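Shipping a small quilt order, boxes or poly bags?

Posted by Laine Šimkus, 2020-11-08

I make table runners and placemats and sell them online under the name Jirnow. Until now I sold only at local fairs, so mailing is new to me. A runner folds down to a flat stack and is fairly light. I don't want it to arrive creased, but I don't want the postage to eat the profit either.
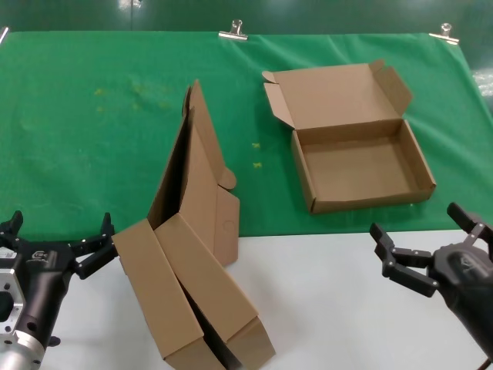
My orders are mostly within the US. A gift shop has asked for a batch in January, and I'd like to have this settled before then. Do I need boxes at all? And is it worth buying in bulk?

Kulap Rattanakul

Use mailer boxes for gifts and shop orders, poly bags for single placemats. Fold the runner in thirds, wrap it in tissue, and put the fold side down. 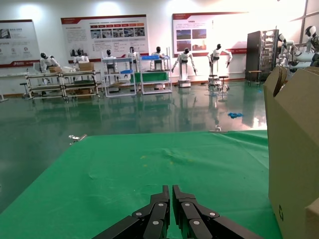

Measure the folded runner before you order any boxes, and leave a little room on each side. Check the inside size on the listing — sellers often show the outside size first. Weigh one packed order on a kitchen scale and price the postage both ways. For me the box cost a bit more, but I had fewer complaints about creases.
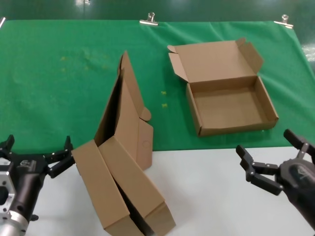
Wondimu Gebretsadik
Member, 611 posts

Bags are fine. I've sent around 3,000 of them.

Ezekiel Baptiste

Don't buy in bulk yet. I bought a big bundle my first year, then changed my product size and had them in the garage for ages. Get a small pack, send out a few orders, and then decide. For the shop batch, ask the buyer how they want it packed. Mine wanted everything in one carton with a packing slip on top — no separate boxes.

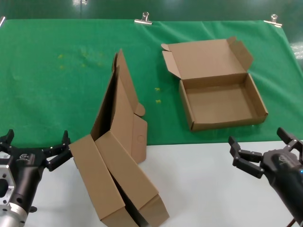

More in Shipping and Packing

Does tissue paper bleed onto white cotton?
Return labels: put one in or wait until asked?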